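Grandura changes its lunch hours after staff survey

2025-06-26

The furniture company Grandura will give its office staff a longer lunch break, starting next month. The break grows by 12 minutes, and each team can choose when to take it.
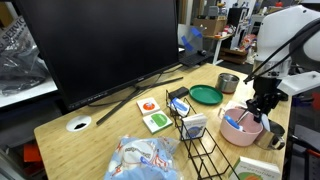 A monitor on a light wood desk.

The company asked its workers in March how they spend their midday pause. Nearly 37 percent answered that they eat at the desk, and many wrote that the kitchen is too full at one o'clock.

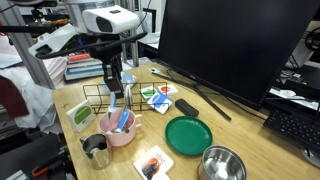 Cinzia Gentile said the extra minutes are welcome, but she would prefer a second kitchen on the upper floor. The company answered that it will study this request after the first six months. Workers at the Bruvholm warehouse keep their present hours.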